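¡Por fin tengo sistema para la vajilla de sopa! Llevaba meses con los cuencos repartidos entre dos armarios y las cucharas mezcladas con los cucharones (en octubre, con el primer frío, encontré una dentro del cajón de los manteles), y cada noche de fideos empezaba igual: con todo el mundo esperando y yo abriendo puertas.

La idea es de Attila Halász, que fue vecino mío y daba cenas multitudinarias en un piso minúsculo. Él no guardaba la vajilla por piezas, la guardaba por comidas. Todo lo del caldo junto, todo lo del desayuno junto, y a la mesa con el recipiente entero. Me pareció una exageración hasta que lo probé, y ahora voy por la casa buscando qué más meter en cajas.

Yo he usado tres, en fila al fondo de la mesa de azulejos verde pálido. La blanca, que es la grande, para los cuencos: los blancos cuadrados encajan unos dentro de otros de maravilla y suben en una torre bien apretada, y delante van los de cerámica color tostado, que tienen un brillo amarillento por dentro que me encanta. Las cucharas blancas van en la caja beige, y los palillos negros en la azul clarito.
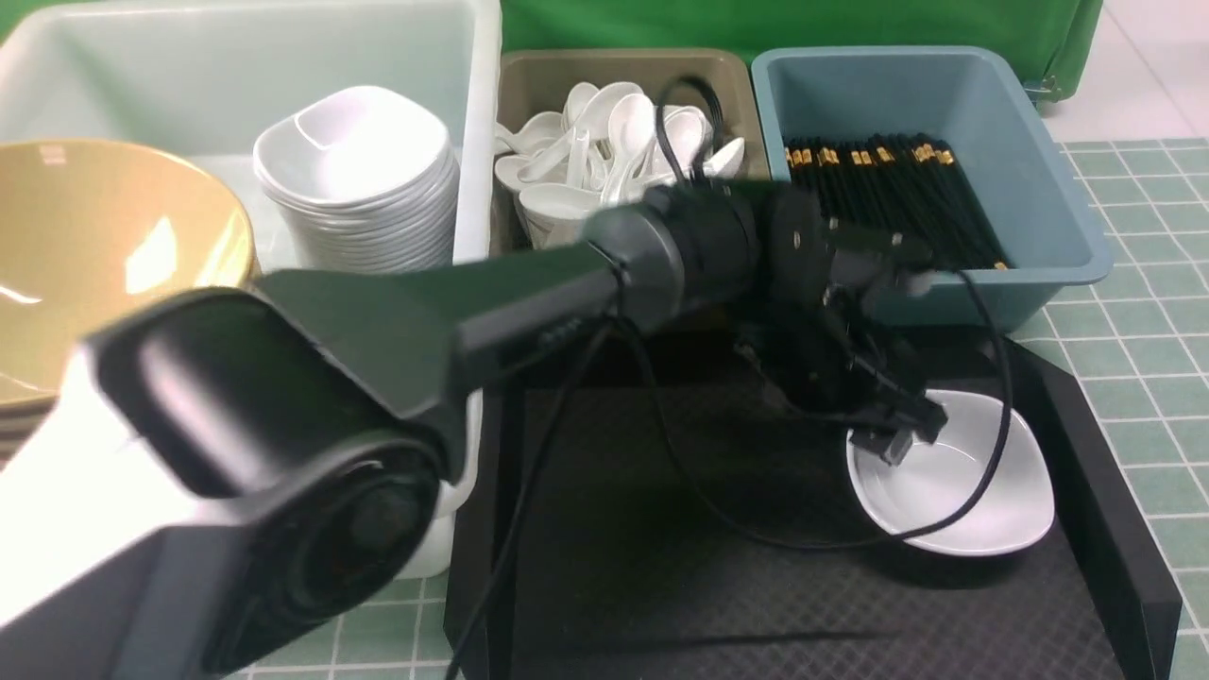 *Cuencos, cucharas y palillos en sus cajas, y un cuenco blanco ya en la bandeja negra.*

Con las cucharas me he rendido, lo confieso. Intenté ponerlas todas en la misma dirección y me duró 2 días. Son de cerámica, tienen una forma rarísima de apilar y al final caen como quieren. ¡Pues que caigan! Se ven todas desde arriba y se coge una sin mirar. Los palillos, en cambio, agradecen ir tumbados y juntos, con las banditas doradas de los extremos haciendo fila. Queda precioso y no cuesta nada.

La bandeja también se queda en el sistema. Tiene una textura de rombos y el borde levantado, y me gusta montar ahí cada servicio antes de llevarlo: primero el cuenco, luego la cuchara, los palillos al lado.

Poner la mesa me lleva ahora casi 60 segundos, cronometrados con el móvil y con bastante orgullo. Lo siguiente son las tazas, que me dan más miedo porque no hay dos iguales. Si alguien ha conseguido apilar tazas con asa sin que parezca un derrumbe, que me lo cuente en los comentarios, por favor.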